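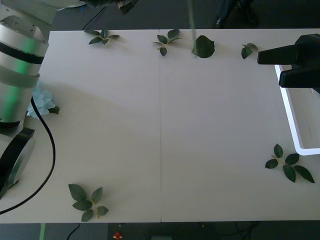
À partir de quel âge peut-on inscrire un enfant au groupe ?

L'âge minimum est de 8 ans, atteint au moment de la rentrée de septembre. Un enfant qui a son anniversaire pendant l'automne peut être accueilli dès la rentrée si le responsable de l'unité concernée est d'accord. Dans ce cas, il participe aux réunions à la journée et part en week-end une fois son anniversaire passé.

Comment sont réparties les unités ?

Le groupe de Cerley compte trois unités. Les plus jeunes sont dans l'unité du Ruisseau, les enfants de fin de primaire et du collège dans l'unité de la Vanance, et les lycéens dans l'unité Yu. Le passage d'une unité à l'autre se fait à la rentrée, jamais en cours d'année. Les frères et sœurs d'âge proche peuvent se retrouver dans la même unité, mais ils ne sont pas placés dans la même équipe, sauf demande des parents.

Faut-il que les parents aient été scouts ?

Non. La plupart des familles découvrent le scoutisme avec leur enfant. Une réunion d'accueil est organisée en septembre, avant la première sortie. On y présente le programme de l'année, le matériel et la façon de joindre les responsables. La présence d'un des parents est demandée la première année.

Mon enfant peut-il essayer avant de s'engager ?

Il peut participer à 2 réunions sans cotisation. Il faut tout de même remplir la fiche sanitaire et l'autorisation parentale avant la première, faute de quoi l'enfant ne pourra pas rester. Les essais ont lieu en septembre et en octobre. En dehors de cette période, écrivez au responsable d'unité, qui vous dira si une place est disponible et si l'activité prévue convient à un nouveau. Les week-ends sous tente ne sont pas ouverts aux essais.

À quelle fréquence ont lieu les réunions ?

Une réunion tous les quinze jours pendant la période scolaire, l'après-midi, de 14 h à 17 h. S'y ajoutent un week-end à l'automne, un autre au printemps et le camp d'été. Le calendrier est remis à la réunion d'accueil. Il est rarement modifié, mais il arrive que la météo oblige à remplacer une sortie par une activité au local. Le message part alors la veille au soir.

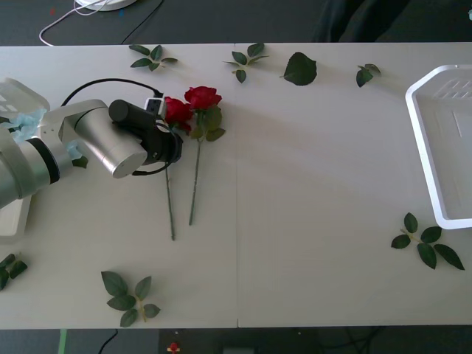 Quand une sortie est remplacée, les horaires ne changent pas et le lieu de rendez-vous devient le local, quel que soit le point de départ annoncé. Les enfants viennent quand même en tenue, avec leur gourde et leur goûter. Si vous n'avez pas reçu de message, considérez que la sortie est maintenue.

Que se passe-t-il si mon enfant manque une réunion ?

Prévenez le responsable d'unité, si possible deux jours avant. Les équipes préparent leurs activités en fonction du nombre de présents, surtout quand il y a un repas à prévoir. Une absence de temps en temps ne pose pas de problème. En cas d'absences répétées, nous prenons contact avec la famille pour savoir si le rythme convient à l'enfant.

La cotisation comprend-elle le camp d'été ?

Non. La cotisation couvre l'assurance, le fonctionnement du local, le matériel collectif et les réunions. Les week-ends et le camp sont facturés à part. Le prix du camp est calculé au printemps, une fois connus le lieu et le mode de transport, puis communiqué aux familles avec le bulletin d'inscription.

Le règlement peut se faire en 3 fois. Indiquez-le sur le bulletin et joignez tous les chèques en même temps, avec le mois d'encaissement souhaité au dos. Le quotient familial est pris en compte pour la cotisation comme pour le camp. Si le montant reste trop élevé, parlez-en à la personne qui suit les inscriptions ; la demande reste confidentielle et les autres familles n'en sont pas informées.

La cotisation est-elle remboursable ?

Elle l'est en totalité jusqu'à la fin du mois d'octobre. Après cette date, la part d'assurance n'est plus récupérable. En cas de déménagement, l'inscription peut être transférée vers un autre groupe. Demandez l'attestation avant de partir.

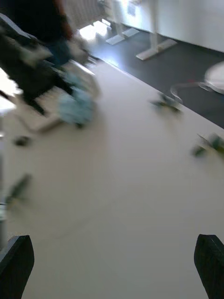
Tenue et matériel

Quelle tenue faut-il acheter ?

La chemise et le foulard suffisent. Le foulard est remis par le groupe après la première sortie. Pour la chemise, attendez la bourse d'octobre : beaucoup de tailles y sont proposées d'occasion. Le pantalon est libre, à condition de supporter la boue et les accrocs. Les chaussures doivent être fermées et déjà portées. Marquez tous les vêtements, y compris le foulard, au nom de famille.

Que mettre dans le sac pour un week-end ?

La liste complète est envoyée avec la convocation. Elle comprend toujours un duvet, un tapis de sol, un vêtement de pluie, une lampe, une gamelle avec couverts, une gourde, des vêtements de rechange et une trousse de toilette. L'enfant doit pouvoir porter son sac seul sur une courte distance. Faites-le préparer par lui, avec vous, pour qu'il sache où se trouvent ses affaires.

Les tentes, les popotes et les outils sont fournis. Il est inutile d'acheter un couteau pour la première année. Quand les enfants en ont l'usage, les chefs le demandent aux parents et expliquent les règles à toute l'équipe.

Les téléphones sont-ils autorisés ?

Ils restent à la maison, en réunion comme au camp. Les chefs ont un téléphone par unité et le numéro figure sur la convocation. Pour l'unité Yu, les téléphones peuvent servir pendant les trajets et sont rangés à l'arrivée. Pendant le camp, des nouvelles sont données aux familles par message collectif, sans horaire fixe. Vous pouvez aussi écrire : l'adresse postale du camp est transmise en juin et les enfants aiment recevoir du courrier.

Où se déroule le camp ?

Ces dernières années, au lieu-dit Trultamura, sur un terrain prêté par un agriculteur. Il y a un point d'eau potable, un bois en bordure de pré et une grange où l'on peut s'abriter en cas d'orage. L'accès en voiture s'arrête en bas du chemin. Le lieu du prochain camp est confirmé en mars.

Mon enfant suit un traitement ou a une allergie. Peut-il partir ?

Dans la plupart des cas, oui. Notez-le sur la fiche sanitaire et prenez contact avec le responsable d'unité avant l'inscription au camp, pas le jour du départ. Les médicaments sont remis à l'assistant sanitaire dans leur emballage d'origine, avec l'ordonnance et le nom de l'enfant. Aucun médicament ne reste dans les sacs, même du paracétamol. Pour les régimes alimentaires, les menus sont adaptés lorsque l'information nous parvient à temps.

Service et vie du village

En quoi consistent les actions de service ?

Chaque équipe en choisit une par trimestre. Les enfants ont déjà nettoyé les berges de la Vanance, aidé à ranger les livres de la bibliothèque et distribué le programme de la fête de Cerley. Les plus grands peuvent aller chez un habitant pour rentrer du bois ou ramasser des feuilles, toujours accompagnés d'un chef. Le service est gratuit et nous n'acceptons pas de pourboire pour les enfants. Les dons au groupe se font par courrier.
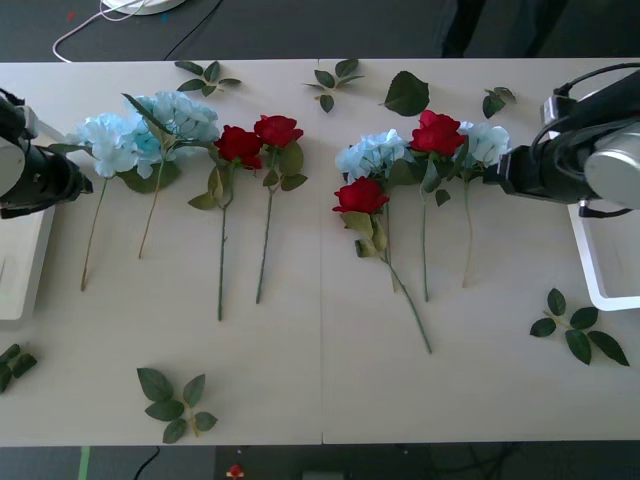

La visite à la maison de retraite a lieu en mai et concerne les deux unités les plus jeunes. Les enfants chantent, goûtent avec les résidents et laissent un petit bouquet par table. Nous demandons des fleurs artificielles, qui n'ont pas besoin d'eau et peuvent rester en place longtemps. Des hortensias bleu pâle et des roses rouges, comme sur la photo, conviennent très bien. Pour composer les bouquets, le plus simple est de les poser à plat, toutes les têtes du même côté, avant de les lier. Les familles qui en ont à donner peuvent les déposer au local en avril.

Un habitant peut-il demander de l'aide au groupe ?

Oui, par courrier ou en passant au local à la fin d'une réunion. Précisez la tâche, l'adresse et la période. Nous ne faisons ni travaux en hauteur, ni taille à la machine, ni garde d'enfants. La réponse peut prendre quelques semaines, car les équipes choisissent elles-mêmes parmi les demandes reçues.

Les parents peuvent-ils participer ?

Oui, et c'est souvent nécessaire pour les trajets. Un tableau de covoiturage est ouvert avant chaque week-end. Il y a aussi des tentes à recoudre après l'été et du matériel à transporter avant le camp. Pour encadrer les enfants, il faut suivre une formation et fournir les justificatifs demandés ; le groupe prend la formation à sa charge.

Où envoyer le dossier d'inscription ?

Groupe scout de Cerley, boîte postale 823. Le dossier peut aussi être remis en main propre à la réunion d'accueil. Il doit contenir le bulletin, la fiche sanitaire, l'autorisation parentale, une copie des vaccinations et le règlement. Un dossier incomplet est gardé en attente et la place est réservée jusqu'à la fin du mois de septembre.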